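Posted in: Home & Hobby Robots > Teaching by Hand > Cloth and Soft Things

Teaching two arms to fold a small cloth – my demonstrations keep going wrong at the pickup

Hello everyone, and thank you in advance for your patience, because I know I ramble. I have been teaching a pair of small tabletop arms by remote control since August, and I had a lovely time with blocks and cups. Now I'm on to folding. The arms copy whatever my hands do on the two leader handles, and I record each try in Pimcombe and train on the lot overnight. I have 50 tries saved, and the trained version reaches for the cloth very nicely and then closes on nothing, or pushes the whole thing along like a little snowplow.

I work on a padded gray bench against the wall, with a thin pink cloth dropped in a heap, and I start with the right arm. 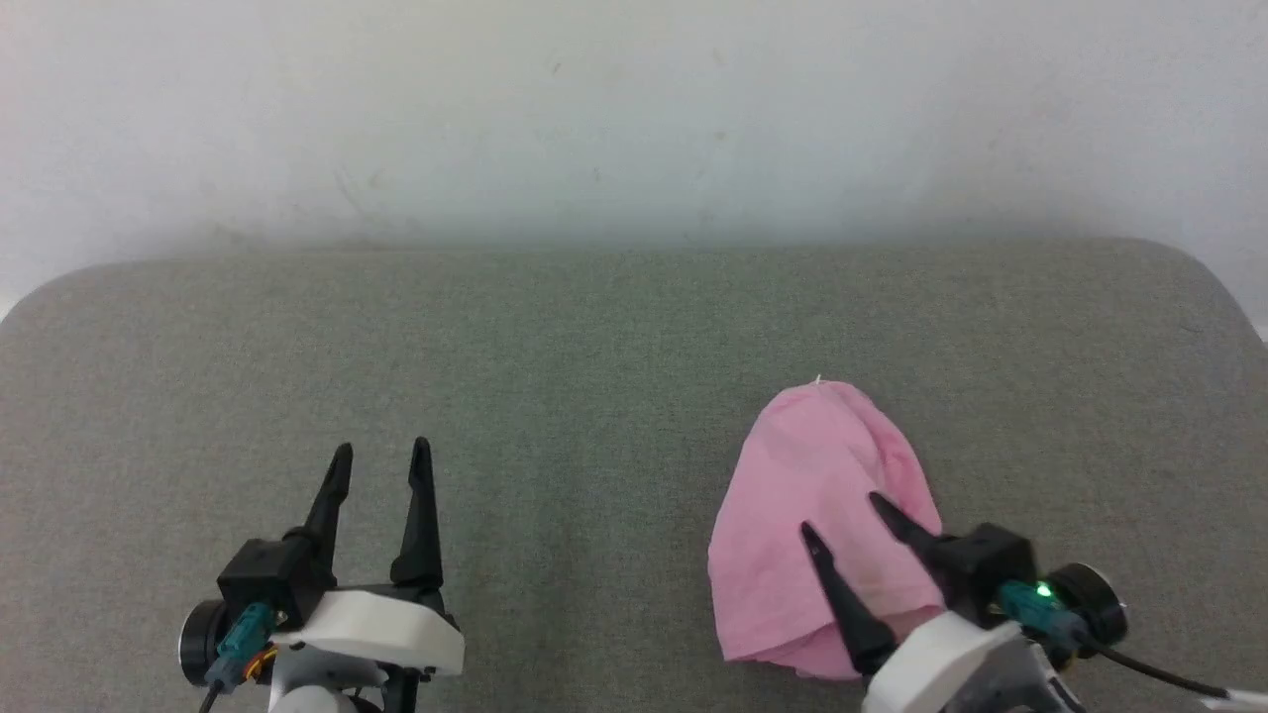 My habit is to come in with the fingers wide, press until I feel sure I've got some fabric, then squeeze. When I'm driving it myself I usually get hold of it by the second or third poke, and I've been keeping those recordings since they end well. Should I be throwing them out? And would a hard table be better than the bench? I'd be so grateful for any advice, as my family would like the bench back for sitting on.
– Drirnier_Hobbyist

Oh, I remember this stage so well! I would keep the tries where you miss once and calmly go back for it, and let go of the ones with a lot of poking. The robot learns the poking right along with the folding, and it has no idea which poke was the one you meant. Pick one way of grabbing and stick to it. Mine is to find a raised crease, bring one finger down on each side of it, close slowly, and lift straight up a little before going anywhere else. I also wait a moment after closing, so that part of the motion is good and clear in the recording.

One more thing – try driving while looking only at the camera picture your robot gets. I used to lean over and peek at the arms, and I was using things I could see that the robot couldn't. I did 222 tries for a dish towel in the end, but the last batch of careful ones helped more than all the early ones.
– ladefoged_lane

use a table
– sixfinger

I'd keep the bench, personally, if that's where you want it to work in the end. A soft top gives a bit when the fingers press, and that's kind to the little motors. Do go easy on the downward push, though. Mine got warm and sluggish when I leaned on them, and I rest them after every 6 tries now. And change how the cloth is dropped each time, or it will only ever learn your favorite heap.
– Omero Patch

Related topics
Leader handle feels stiff on one side
How long should one recording be?
Socks: pairing before folding, or after?
Moving old recordings into Pimcombe

Last updated 2021-05-22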